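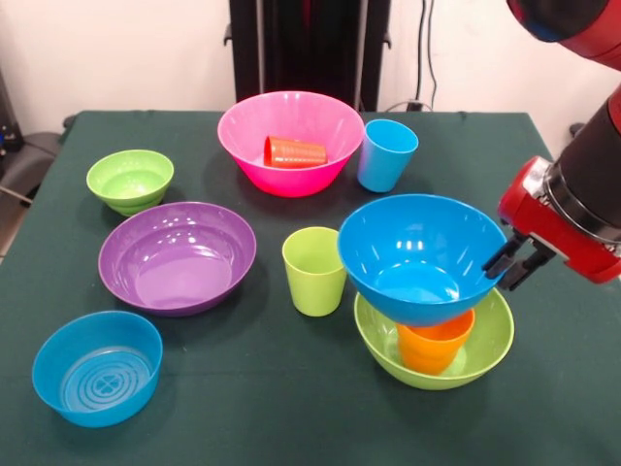 Nunlow table: six bowls and four cups on the green cloth, the blue bowl over the large green one.

Nunlow: bowls and cups, what is in what

README, revised Thursday, April 3, 2025
Maintained by Emiko Maruyama. Labels by Imelda Saludo and Jomar Javier. Disputes settled, mostly against his own first opinion, by Renato Montecinos.

What you get

Nunlow is a set of 267 table arrangements of plastic bowls and cups, with 2,000 short statements about which thing is in, on or next to which other thing. It also has a colour name for every item and a note of which way up each one is. The statements were written by people, in plain English, and then tidied into a fixed list of words.

It was put together to test one claim: that stacking up a few bowls is an easy thing to describe. We had heard this so often that we stopped arguing and started writing labels. Our view is that the claim holds for a finished stack and falls over for nearly everything else. You may disagree after using the set. Please read the section on "in" before you write to us about it.

The things on the table

Bowls:
- pink: large, flared rim, shiny
- purple: wide and shallow
- turquoise: medium, steep sides, rings and a small flower-like pattern moulded in the bottom
- small green: deep and rounded
- large green: wide rim
- blue: large

Cups:
- red-orange
- orange
- light blue
- green

The codes in items.csv follow this list. We use "small green", "large green" and "green cup" because an earlier labelling round under the name Todach used just "green" for all three. The result was a spreadsheet in which the green was in the green next to the green. None of Todach survives here except the column order, which we kept out of laziness.

Colour names

Treat them as nicknames. Jomar calls the small green bowl lime and the large one lime as well; Imelda thinks the large one is nearer yellow at the rim and a good deal paler. The red-orange cup was "red" for most of January and then became "orange-red", and there was a bad week in which both it and the orange cup were down as "orange". The final names were chosen so that no two items share one. They weren't chosen for accuracy and we wouldn't defend them to a paint shop.

The light blue cup has a related problem. People drop the "light" as soon as they are tired, and then it shares a word with the blue bowl. Search for "blue" on its own and you will get both. Always search on the item code.

If you plan to use this set to teach or test colour words, our advice is not to. Plastic changes a lot with the light on it, the shiny bowls carry white patches, and the orange cup can look yellow where the light comes through. The label says orange every time. That is a decision by a person and should be quoted as one.

Starting arrangement

The usual arrangement has the red-orange cup lying on its side in the pink bowl and the orange cup upright in the large green bowl. The light blue cup stands on the cloth beside the pink bowl, and the green cup stands in the middle. With the blue bowl set down at the back right, the sheet reads:

red-orange cup, in, pink bowl, lying
orange cup, in, large green bowl, upright
light blue cup, on, cloth, upright
green cup, on, cloth, upright
blue bowl, on, cloth, upright

We don't record distances. Several people have asked for them. "Next to" means that both labellers wrote "next to", and we have no faith that a ruler would improve matters. Left and right are as seen from the front of the table, the side where the turquoise bowl usually lives. 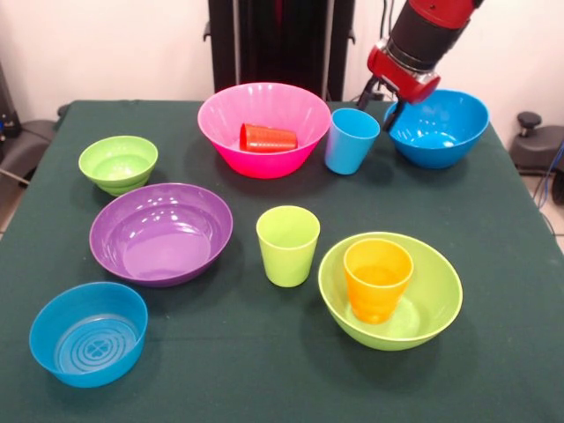
The trouble with "in"

Most of the work went here, and most of our doubts are here too.

A cup standing in a bowl is in the bowl. Everyone agrees, even when the cup is taller than the bowl and sticks out over the rim. A cup lying down in a bowl is also in the bowl, though one early labeller (who has asked not to be listed) held out for "on".

A bowl resting on a cup which is standing in a bigger bowl is where it stops being easy. Is the top bowl in the bottom bowl? Imelda says yes if any part of it is lower than the bottom bowl's rim. Jomar says it is on the cup and that's the end of it. Renato said "in" when first asked and "on" a fortnight later, with no memory of having been asked before. Both answers are now allowed and the sheet carries two lines:

blue bowl, on, orange cup
blue bowl, partly in, large green bowl

"Partly in" is our own addition. It was meant to be rare. We suspect it became a place to put anything awkward, and if we were reviewing someone else's data card we'd say so.

Then there is the bowl that hasn't been put down. We use "above" for a clear gap and "touching" where the labeller believes there is contact. From one viewpoint a small gap and no gap look very much alike. Of all the words in the list, "touching" is the one we'd trust least. The 27 sheets marked disputed are nearly all "above" against "touching", and they were left disputed on purpose. Settling them by vote would have given you a cleaner column and a worse one.

A tilted bowl gets the extra word "tilted". We don't say by how much. A bowl tilted over a cup is labelled by its lowest edge, so if that edge is near the top of the cup but clear of it, the line is:

blue bowl, above, orange cup, tilted

Whether a bowl with a cup already in it counts as "free" is left blank throughout. The question came from outside and we never understood what answer was wanted.

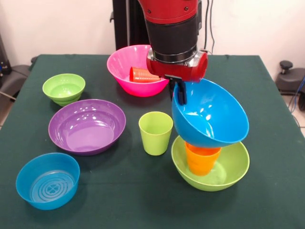 Words used for relations

The list is called Relach and lives in relach.txt. It is short:

in
partly in
on
above
touching
next to
behind
in front of

"Under" is missing. Every "under" can be written as an "on" or an "above" the other way round, and when we allowed it people wrote both lines and the totals went up for nothing. "Inside" was folded into "in". "Stacked" was thrown out after a long afternoon in which it was used for two bowls side by side.

For each item, posture is one of upright, lying, upside down, tilted or blank. Blank means the labeller didn't say. It does not mean upright, whatever the loading script you borrowed from somebody else may think.

How the labels were made

Each sheet was written by one person and read by the other, who could change nothing and could only mark it. Marked sheets went to Renato. There was no third reader. We mention this because data cards like to say "carefully checked", and a reader is entitled to ask by whom. Checked by two people who share an office and by now share most of their bad habits.

Genalyn Castillo later went through a part of the set without seeing the earlier labels. She agreed with them on cups in bowls. On bowls over other things she agreed less, and she never once used "partly in" of her own accord. Her sheets are in second_reading/ and haven't been merged.

We don't publish an agreement score. One could be worked out from the files, and it would look very good, and it would look good mainly on the strength of the purple bowl. The purple bowl sits on the cloth with nothing in it in sheet after sheet, and everybody gets it right.

What it's poor for

Size. "Large" and "small" are only there to tell the two green bowls apart. Nothing was measured.

Real kitchens. These are bright plastic things spread out on a plain cloth, with plenty of room between most of them. Nothing has food in it. A draining rack at the end of a Sunday is a different matter, and good results on Nunlow should not be taken as a promise about it.

Judging what ought to go where. The files say where things are. There's no line for the right place to put the light blue cup, and we doubt two households would give the same answer.

Order. A sheet describes a single moment. Sheet numbers are filing numbers and do not run in time, so please don't line them up and announce that you have found a habit.

Files

items.csv: item codes, names, bowl or cup
sheets.csv: one row per arrangement, with the disputed mark
statements.csv: item, relation, other item, posture
relach.txt: allowed relation words
second_reading/: Genalyn Castillo's sheets, same columns
old_names.txt: colour names we dropped, kept for anybody comparing against Todach

Text files are plain UTF-8. Commas inside notes are quoted. The notes column in sheets.csv is free text and some of it is rude about the pink bowl.

Changes in version 2

"Under" and "inside" removed. The red-orange cup renamed for the last time. Posture left blank where it had been filled in by guesswork. The cloth now counts as something a thing can be "on"; before this, half the table appeared to be resting on nothing.

Use and contact

Free to use, change and pass on for any purpose, with a mention of the Villanueva tableware group. Corrections are welcome if they name a sheet and a line. Messages saying that a label is "obviously" wrong go to Jomar, who will ask which one and on what grounds.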